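关于协作机械臂工作台现场规范的几点意见

近来参与Stemov内部作业规范的修订,八月间集中审读了各处提交的条文草案,兹将个人意见整理于此,供从事同类工作的同仁参考。本文所述均为个人看法,不代表所在单位立场。 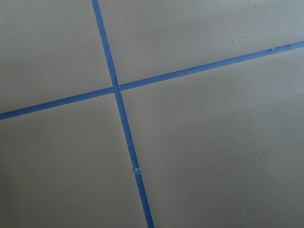
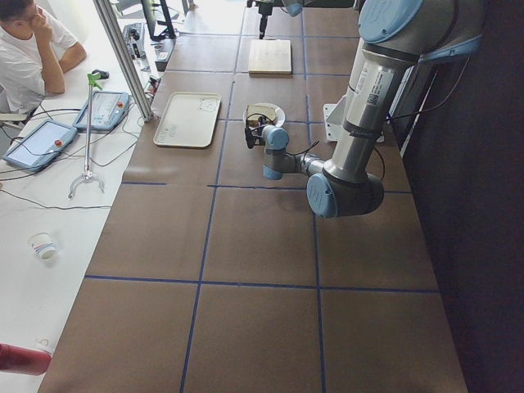
工作台的分区,是现行规范中最容易被轻视的一章。多数单位在安全停机、速度限制等方面条文完备,对台面如何划分、由谁划分、何时重划,则往往一笔带过。以蓝色胶带在台面上拉出纵横线条,将其分为若干大格,是目前常见的做法,成本低,调整方便,本人并不反对。需要讨论的是胶带本身的管理。胶带表面一旦出现局部起皱或破损,哪怕只有很小的一处,即应记入当日检查表;两条胶带的交叉处尤须注意,搭接位置若有接缝,边线的判读便可能因人而异。原草案第18条仅规定“标线应保持清晰”,未说明何为清晰,建议改为可以检查的表述:标线连续,边缘无翘起,交叉处以其中一条的指定边缘为准,并在台面图上注明。

与此相关的是基准问题。胶带线不一定互相垂直,所围成的格子也不一定是规整的矩形。以目视方式贴线的台面,不应直接作为坐标标定的依据。Dalstead的做法是将胶带线仅作为物品摆放的参考,标定另用专用靶板,两者在文件中分别编号,互不引用。此一区分甚为必要。实际工作中曾有人以胶带交点作为原点录入程序,更换胶带之后未作复核,导致放置位置整体偏移,事后追查颇费周折。新条文宜写明:凡重新贴线,台面图须同时换版,旧版作废并收回。

第二项意见涉及示教器的放置。示教器应放在操作人员伸手可及之处,急停按钮朝上,不得被线缆、纸张或其他物品遮盖。一个工位配有两台机械臂、两台示教器的,应使人一眼即能辨明何者对应何臂。草案要求在示教器背面贴标签,本人认为不妥。示教器平放时背面朝下,标签形同虚设,应改贴于正面屏幕边框,并在对应机械臂的底座附近贴同色标签。按下任一急停按钮,是仅停止一臂还是两臂同时停止,各工位接法不尽相同,必须在工位说明的首页写清,不得留待操作人员自行试验。

第三项意见涉及控制桌与作业台的界限。两者并排设置时,桌面上的杂物容易逐渐向作业台靠近。纸杯、饮料瓶、鼠标、手工取物工具等,本身并无大碍,但应各有固定位置。本人主张在控制桌靠近作业台的一侧划出200毫米宽的空带,除固定安装的立柱与支架外,带内不放置任何物品。饮品一律不得与示教器同置一桌,此条在Flatitz执行已久,初期意见不少,现已成为习惯。长柄取物夹一类工具用于从台面远端取回掉落物品,有其实际用途,但使用前须先使机械臂停止并确认停止状态,用毕归还原位,不得横置于桌面。

第四项意见涉及食品类物件。以面包、糕点等作为抓取对象时,碗、托盘和垫纸均应列入耗材清单,并注明更换周期。台面铺设牛皮纸的,纸面出现油渍或破损即应更换,而换纸必然牵动胶带标线,故换纸与重新贴线应作为同一工序处理,由同一人签字。用于试验的食品不得再供食用,这一点看似无须明文规定,仍以写入为宜。碎屑与灰尘的清理亦应有固定时点,建议定在每班开始之前,而非结束之后,理由是班后至次班之间台面状态可能发生变化,班前清理与班前检查合并进行,责任较为明确。

第五项意见涉及线缆。夹爪与腕部之间的外露线缆应留有余量,余量过大则形成线环,在狭窄区域内有钩挂之虞。草案给出的是统一长度,未考虑不同夹爪的安装方式,执行中恐难以落实。较为可行的办法是规定检查方法:以低速令腕部转至两端极限位置,观察线缆有无绷紧、有无触及台面物品,合格后拍照存档。更换夹爪之后,此项检查须重做。

关于记录的保存,各方意见尚未统一。Kováčik提供的检查表共453项,内容详尽,但逐项填写耗时过长,实际操作中难免流于形式。本人倾向于将其分为班前、每周、变更后三类,班前一类压缩至一页以内,只保留操作人员能够当场判断的项目,如标线、急停、线缆、台面清洁。其余项目由设备管理人员定期完成。检查结果不合格的,应在工位悬挂停用牌,不得仅以口头告知代替。

另有一处文字问题顺带提及。草案中“工作区”“作业区”“台面区”三词混用,含义各不相同而又未加定义。建议统一采用“作业台面”指机械臂末端可触及的平面,以“限制区域”指设备运行时人员肢体不得进入的空间。胶带所划仅为前者之内的分格,并不构成限制区域的边界。新进人员容易将两者混为一谈,以为手未越过胶带线即属安全,培训时应当专门讲明。

以上意见已随修订稿一并提交,文件编号1936。附录中关于台面图的绘制格式尚在修改,待定稿后再作补充。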